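Griltley Wrist Kit, trial unit: README

Last edited 2024-02-13. Replaces the sheet that came in the box, which covered unpacking and very little after that.

What this is

Notes and recordings from our trial of the Griltley, a bolt-on gripper and wrist camera kit sold by Clelance. Fellbridge has had one on loan since September. The sales page says it is "ready for the home." We took that to mean kitchens and bathrooms, and planned accordingly.

The folder holds 3,527 short recordings of the arm working near ordinary fixtures: taps, drawer pulls, cupboard knobs, one very stubborn bread bin. Of these, 404 involve a faucet. Faucets are over-represented on purpose. They are shiny and curved, and they are bolted to something expensive.

What you get for the money

The gripper, the camera, a bracket, a cable that is long enough if your arm never reaches up, and a license for the Sikder control software. The license screen asks you to agree twice. We agreed twice.

Setup

1. Bolt the bracket to the wrist. Hand-tighten first. The manual gives a torque value on one page and a different one on the next, so we used the lower.
2. Plug in the camera before you start Sikder. If you do it the other way round, Sikder finds a camera anyway, and we would love to know whose.
3. Run the calibration card at both distances. Allow the length of a cup of coffee.
4. Set the force limit. The default is fine for drawers and rude for plumbing. Ours is at 2 on the dial for anything with a handle that turns.

Folder layout

taps/ is faucets and their handles
pulls/ is drawers and doors
knobs/ is everything round that isn't a tap
misc/ is the bread bin

Each recording has a video file, a joint log and a one-line note typed by whoever was at the desk. The notes vary in quality. "Went ok" appears a lot. So does "see previous," including on the first recording of the day.

How it does

On drawer pulls, well. It finds them, it grips them, it lets go when asked. If your household consists mainly of drawers, stop reading and buy one.

On faucets, less well. Polished metal gives the camera trouble, and a dark finish with bright highlights gives it more. Sikder tends to take a highlight for an edge and a shadow for a second faucet. Moving the lamp helped. Lowering the approach speed helped more, and made the whole thing about as thrilling as you'd expect.

The camera sits close to the work, so in a tight approach the gripper body takes up part of the view. You can mask it in Sikder under View, then Tool, then a menu called Other. Blur is common in quick moves. We left the blurred frames in, and you should decide for yourself whether you want them.

Known problems

Firmware 4 forgets the force limit after a power cut. Check it every time.
The joint log and the video drift apart on long recordings. Short ones are fine.
The status light has two shades of green with different meanings. The manual is printed in gray.
Early notes call the same part a lever, a knob and a handle. We have stuck to "handle" since, mostly.

Using the files

Free for testing and teaching. Please don't quote our results as a rating of the kit: we had one unit, one arm and a limited supply of patience. If you train on the taps folder, hold some of it back by fixture, or you will end up with a model that knows one faucet extremely well.

Would we buy it? For the drawers, yes. For the faucets we would wait for the next firmware and ask Clelance, politely, for a longer cable.

Sample from taps/, with the comment left under it on the project page:
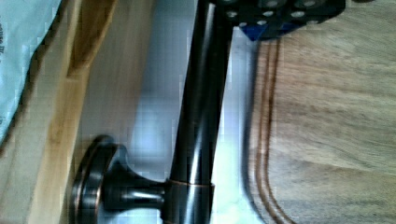
Sikder user forum regular: we run the same kit and had no luck with dark finishes until we turned off auto exposure and set it by hand. It's under Other as well, of course. Drift between log and video is still there on ours, so if you find a fix for that one please post it.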